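Prosach Teria folding drone, reviewed
2024-02-20

I bought the Teria in May and have logged 592 flights with it. It folds small, weighs little and takes off without any fuss. Wind is its weak point. In a stiff breeze it drifts and the video shows it.

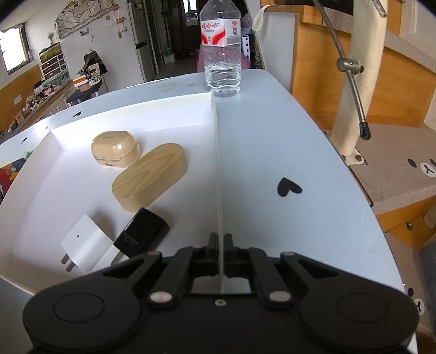
Can you fly it without a phone?
The controller works alone, but you lose the map and live view.

Four batteries have held up well. The return feature landed it close to me every time except once, near a metal barn.

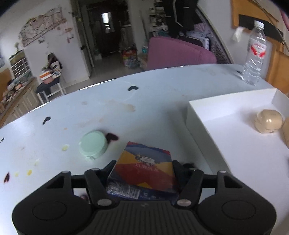 The app is slower than the drone deserves. It logs me out after updates, and the compass check has to be repeated at each new field. Spare props are cheap and go on with one screw. I'd buy it again for calm days.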